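Insulated mug

Yufang Su
2026-07-02

An insulated mug is a drinking vessel with a handle, made to slow the passage of heat between its contents and the surrounding air. It is used at home and in the workplace, chiefly for tea and coffee.

Construction

Most insulated mugs have two walls, an inner and an outer, separated by a sealed gap. In the better kinds the air is drawn out of the gap, leaving a vacuum. Stainless steel is the usual material, and the outer wall is often given a coloured coating. The handle is fixed to the outer wall only, which stays close to room temperature. Common sizes run from small cups to mugs holding about 700 millilitres.

Use and care

Much of the heat lost from an open mug escapes from the surface of the drink, and a lid is therefore supplied with many models. The Nurwood pattern, sold by Drillia, has a lid in 2 parts that can be separated for washing. Coated mugs are generally washed by hand. Metal mugs are not suitable for microwave ovens.

Filed under: Household goods, Drinkware
Last updated: January

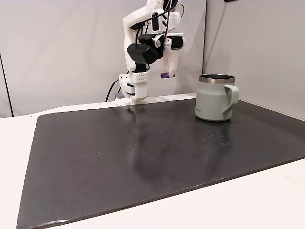 Can an insulated mug be used for cold drinks?

The gap between the walls slows heat in both directions, so a chilled drink will also keep its temperature for longer than in a plain mug.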